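# Gondal Pass review: three days of events in Grilcombe

**Bought:** one adult three-day pass
**Used:** Friday to Sunday
**Would buy again:** yes for a festival weekend, no for a quiet one

The Gondal Pass is a ticket for events. Most city passes get you into museums and onto a bus. Gondal covers concerts, street fairs, gallery nights, walking tours and a few seasonal things like the skating rink. You pay once, load the app, and show a code at the door.

I used it in Grilcombe over a winter weekend with my sister-in-law, Maricel Soriano, who bought her own. We both paid full price.

## What you get

The listings page showed 862 events for the season on the day I signed up. That number includes every repeat date, so a puppet show that runs each Saturday is counted each Saturday. Once I filtered to our three days and took out the children's workshops, there was still more than we could get to.

Events come in three groups:

- **Open:** walk in with your code
- **Reserve:** included, but you have to book a slot in the app
- **Reduced:** you pay part of the price at the door

The app marks these with small colored dots. The dots for Reserve and Reduced are both shades of orange and I mixed them up twice. You can tap the dot and it will tell you which one it is.

## Friday

We started with the gallery night on the east side of the river. It was Open, the code scanned on the first try, and we saw four galleries before dinner. Two of the ones on the map were closed for the season. The app still had them as open on Sunday when I checked again.

After that we went to the Rerden, the old theater on the square, which seats 1000. The show was Reserve and I had booked it the week before. Pass holders sit in the upper balcony only. The view is fine and the sound is good, but there are a lot of stairs and I didn't find an elevator. If stairs are a problem, call the box office first. The woman I spoke to there, Erlinda Sison, moved another couple down to the main floor without any fuss.

## Saturday

Saturday was the Lisska market, and it was the best part of the trip. The market is free for everybody, so the pass doesn't save you anything on the entry. What it does get you is one hot drink, one ride on the carousel and a place on the noon walking tour.

The tour was led by Reynaldo Bañez and lasted an hour and a half. It goes from the market through the mill streets and up to the water tower. He talked about the floods, the two bridges and how the market moved from one bank to the other. He kept the group together at the crossings and waited for the slow walkers. I would pay for that tour on its own.

We skipped the afternoon craft fair and went back to the hotel to warm up. In the evening there was choir music in the covered market. Open event, standing only, no coat check. We left at the break.

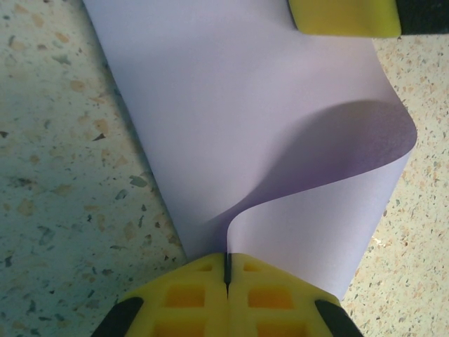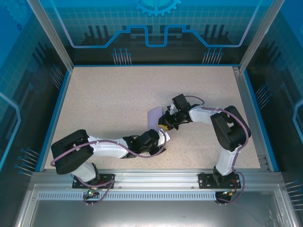

*Thin lavender sheet, speckled tabletop.*

## Sunday

Sunday was thin. Most things in Grilcombe start after lunch, and our train was at four. We got to the skating rink at opening and were on the ice right away. Skate rental is not included in the pass, and the listing doesn't mention it until you scroll to the very bottom. Bring cash for the lockers too.

We had also planned on the brewery tour, a Reserve event. It was full by the time I looked on Thursday night. Maricel got on the waiting list and received a message on Monday morning saying a place had opened up for Sunday.

## The app

It works well enough. The map loads fast and the codes are saved on the phone, so you don't need a signal at the door. The rink had no signal at all and the code still came up.

Things I'd change:

- You can't sort by distance, only by start time
- Booked events don't show up in your phone's calendar
- The search needs the exact name. "Light walk" finds nothing, "lightwalk" finds it
- It logged Maricel out once a day and she had to get a new code by email

I wrote to support about the log-outs and got a reply from Paula Cârstea the same afternoon. She told me to turn off battery saving for the app. Maricel did that on Sunday and it stayed logged in, although we only had a few hours left on the pass by then.

## Is it worth the money?

I added up what we would have paid at the door for everything I went to. The theater was the big one. Take that out and the rest came to less than the price of the pass. With it in, I came out ahead by enough for a decent dinner.

So it depends on the shows. Before you buy, open the listings without logging in (you can do this from the website, not from the app) and look for one Reserve event you want on your dates. If there is one and it still has places, get the pass and book that slot first. If all you see is Open events, check each one, as plenty of them are free to the public anyway.

The one-day version isn't a good deal. It leaves out the theater completely. The seven-day version adds out-of-town events, and I can't speak to those.

## Small print

- The three days start at your first scan and run by calendar day. Scan at 9 p.m. and you have used up a day
- Children under six don't need one
- Refunds only before the first scan
- There is a cap of 200 pass places at each Rerden show

My friend Jonalyn Malabanan used the same pass in June and said the outdoor movies were all Open and easy to get into, with a blanket area near the front for pass holders. The summer list is on the website already, with dates but no times yet.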